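Gundville anglers question lake licence overhaul

MEDIA RELEASE
For immediate use, July

The Gundville Freshwater Anglers' Association has called on Cokier Fisheries to explain how its proposed boat permit will put a single extra fish in Lake Benmoussa. Under the draft rules, every person aboard a charter or private boat would need a $119 lake permit on top of the ordinary fishing licence, and the trout bag limit would drop to 6.

Association president Meriem Tawfik said members had heard big promises before.

"We were told the last fee rise would pay for restocking. We're still waiting to see the receipts," Ms Tawfik said. "If you want more money from a bloke with a tinny and a couple of rods, show him where the last lot went."

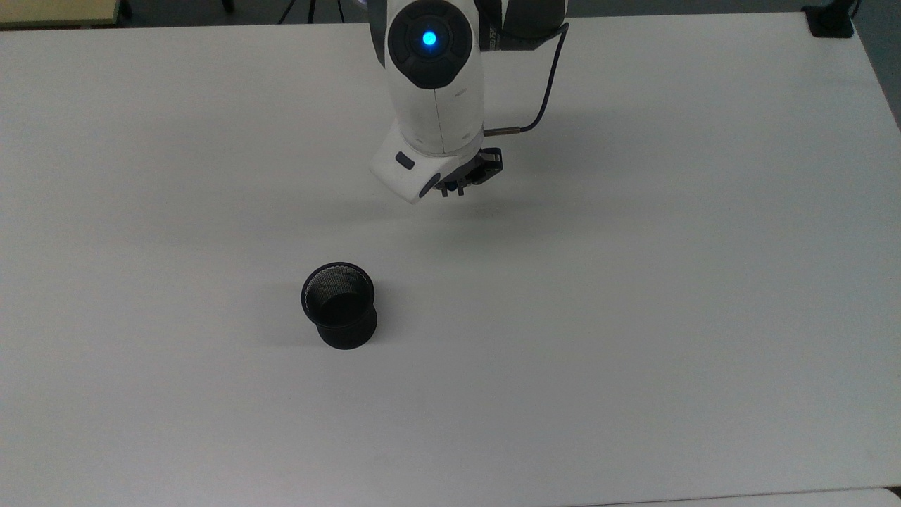
Cokier says the new permit is needed to fund monitoring of trout numbers, but the draft plan relies on a survey of 409 boat trips, most of them taken over summer when trout sit deep and few locals bother chasing them. The association has asked for the raw catch records and has so far been sent a summary. Members also want to know what the Skasex electronic permit system will cost to run, and who pays when there is no phone reception at the northern ramp. The association is yet to be convinced that a new app will tell anyone how many trout are in the lake.

Charter operators have their own doubts. Under the draft, a skipper could be fined $700 if any passenger fails to show a current permit, even where the skipper sighted one at the ramp. Children would be exempt, though the draft gives two different cut-off ages in two different sections.

"They can't agree with themselves on what a child is, and they want us to trust their fish count," Ms Tawfik said.

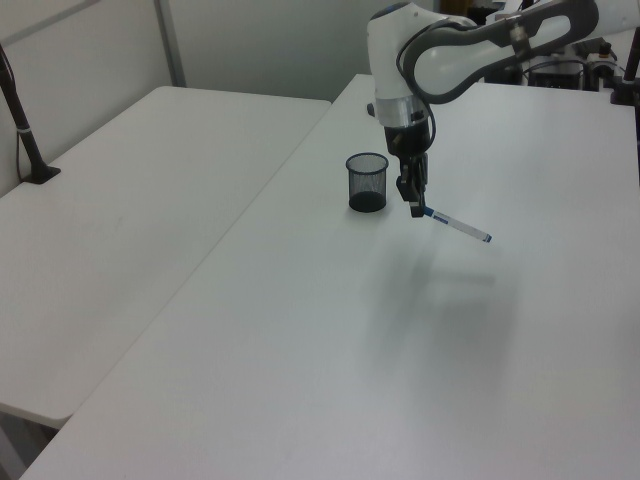 What the association is asking for

Release of the full survey data before submissions close.
A proper winter count, with shore anglers included.
A paper permit option at bait shops and the caravan park.
One cut-off age for children, stated once.

The association is not opposed to a lower bag limit if the figures support it. Written questions were lodged with Cokier last month and a reply has been promised "in due course".

Media contact: Meriem Tawfik, Gundville Freshwater Anglers' Association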